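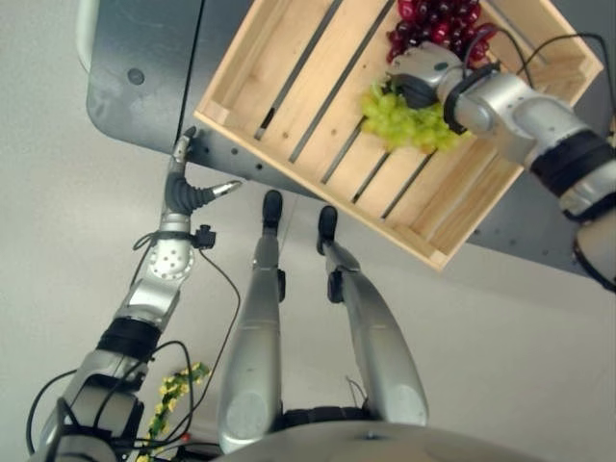
Pemine 示教采集套件评测报告
（数据采集工作组内部评测，经审定后对外公开）

一、评测目的

本单位承担双臂类人平台的操作技能学习任务，训练所需示例均由操作员以远程示教方式录得。原有采集流程依靠自行编写的脚本，录制、标注与质检分属三套程序，文件命名不统一，返工率偏高。为统一流程，工作组于三月引入 Pemine 示教采集套件，在 Plarkungate 实验场地试用，并与此前使用的 Sullton 录制软件进行对照。评测由 Hsin-yi Shih 负责组织，Feng-yi Tsang 与 Tsz-kin Chang 担任操作员，Blažena Zelenák 负责数据质检，Lise Lachance 负责报告审校。

本报告仅就套件在示例采集环节的表现作出评价，不涉及后续模型训练的效果。

二、评测条件

套件包括主控软件、一对手持示教器、时间同步盒以及离线审阅工具。评测平台左右两臂末端不同：左侧为多指灵巧手，右侧为夹爪。头部相机提供主视角。套件出厂配置假定两侧末端一致，首次接入时须分别建立映射文件，此项工作由本单位自行完成，说明书中相关章节过于简略。

试采任务选定为浅木箱与水果的搬运整理。箱体为原色松木，底部由平行板条拼成，条间留有缝隙；箱内放置红、绿两种葡萄；台面为深灰色金属台。选择该任务的理由有三点：其一，夹持箱沿时箱体容易倾斜，能够检验示教器对姿态的控制精度；其二，葡萄形状不规则且易损，能够检验力度信息的记录是否完整；其三，板条间的缝隙与台面颜色接近，对后期分割标注有一定难度。

评测期间共录得示例大约400条，由2名操作员轮换完成，任务分为6个子动作进行标注。

三、录制功能

主控软件的录制界面布局清楚，开始、暂停、作废三项操作均可在示教器上完成，操作员无须离开工位。作废键的设计值得肯定。操作员察觉失误后可立即作废当前示例，并填写失误类别，该类别随文件一并保存，质检人员可据此检索。Sullton 软件虽可删除文件，但不保留任何记录，失误样本无从统计。

同步盒的表现稳定。头部相机、关节状态与末端传感器三路数据在审阅工具中对齐良好，未发现需要人工校正的情形。惟同步盒接口位于背面，线缆较短，安装位置受到限制，建议厂商提供加长线缆。

示教器的手感偏重。Tsz-kin Chang 在操作记录中指出，连续提起并倾斜箱体时，腕部负担明显，后段示例的动作幅度有所减小。此类变化会进入训练数据，不宜忽视。工作组随后调整了轮换安排，并要求每次轮换后重新校零。校零步骤本身较为简便，按提示将示教器放回底座即可。

双臂协同方面，右臂夹持箱沿、左臂在台边待命的姿态可以存为预设，供每条示例开始前调用。预设调用时两臂运动速度不能单独设定，左侧灵巧手靠近台沿时须由操作员留意间距。希望后续版本增加分臂限速。

四、标注与审阅

离线审阅工具以时间轴形式呈现各路数据，标注人员可在主视角画面上直接划分子动作。软件提供自动切分建议，对“接近”“夹持”等边界分明的动作较为可靠，对“倾斜”与“放平”之间的过渡则时有误判，仍须人工逐条核对。

遮挡问题应予说明。头部视角下，夹爪位于绿葡萄上方时，接触点常被末端自身遮住，仅凭画面难以判定夹爪与箱沿是否已经接触。审阅工具允许将夹爪开合量曲线叠加于画面之上，Blažena Zelenák 认为此项功能对判定接触时刻帮助最大，并已将其列入质检规程。

环境杂物的登记功能较弱。采集场地地面有时留有与任务无关的物品，例如带叶的黄色小花枝，亦会进入主视角。为训练数据的多样性考虑，工作组并不要求一律清除，但要求逐条登记。套件仅提供一个自由文本栏，不支持自定义标签，各人写法不一，检索不便。目前的做法是另行维护对照表，增加了工作量。

五、导出与兼容

套件支持2种导出格式，一种为厂商自有格式，另一种为通用格式。经核对，通用格式导出后，失误类别与操作员编号两项字段会丢失，须从自有格式中另行提取。厂商技术支持已确认收到该问题，截至定稿时尚未给出修复版本。对于依赖失误样本进行训练的单位，此项缺陷影响较大，采购前应予核实。

导出速度可以接受。导出过程中主控软件不能同时录制，建议将导出安排在下班后统一进行。

六、结论与建议

工作组认为，Pemine 套件在录制连贯性、数据同步以及失误登记方面优于原有流程，同意在操作技能采集任务中继续使用。Sullton 软件转为备用，仅用于单臂任务的快速试录。

使用单位应注意下列事项：

末端不一致的平台，应预留时间编制映射文件，并经双人复核后启用。
操作员轮换时应重新校零，轮换时刻须记入操作日志。
自动切分结果不得直接作为最终标注。
原始自有格式文件应长期保存，不得在导出通用格式后删除。

有关映射文件的编制方法，可向 Hsin-yi Shih 索取；质检规程由 Blažena Zelenák 解释。套件更新后，工作组将就分臂限速与字段丢失两项问题进行复测，复测结果另行发布。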